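To: automation-procurement list
From: Augustina Alhassan
Subject: Re: Drosier simulation package – evaluation terms

Dear colleagues,

On Monday, Bastex wrote:

> Could the evaluation group confirm whether the Drosier licence
> covers two-armed models, and whether the kitchen set is part
> of the base price? Our department would need 11 seats.

I can confirm both points. The base licence covers single-arm and two-armed models, and the kitchen set is supplied with it. The supplier, Dreto, charges 400 per seat for the year, with a site licence at 2,000. For 11 seats the site licence is plainly the better choice.

The evaluation is still open on 2 matters: the quality of contact between gripper and object, and the running time on our older machines. Adeyemi has asked for a written note on the first of these before any order is placed. Members who hold a trial key are requested to send their remarks to me before the end of March – short notes will do.

Three views from the kitchen set are attached for members without a key.
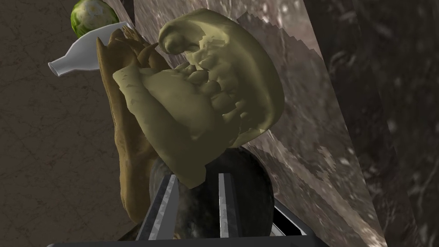
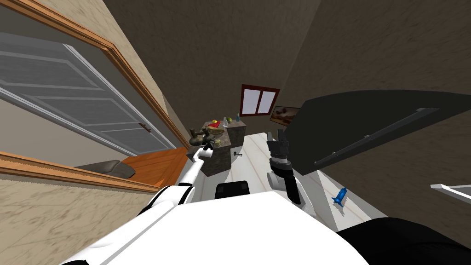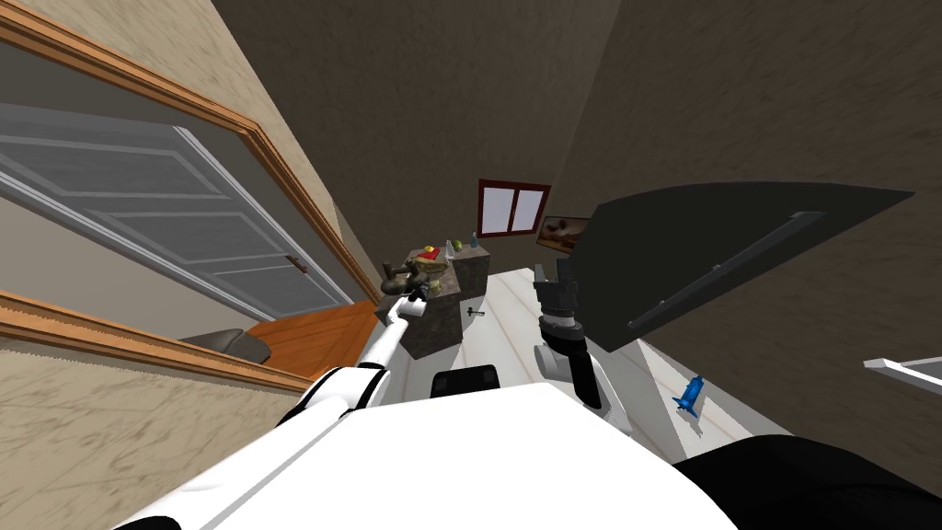 Drosier package, kitchen set. First view: gripper fingers at close range. Second and third views: both arms, with the counter beyond.

Yours faithfully,
Augustina Alhassan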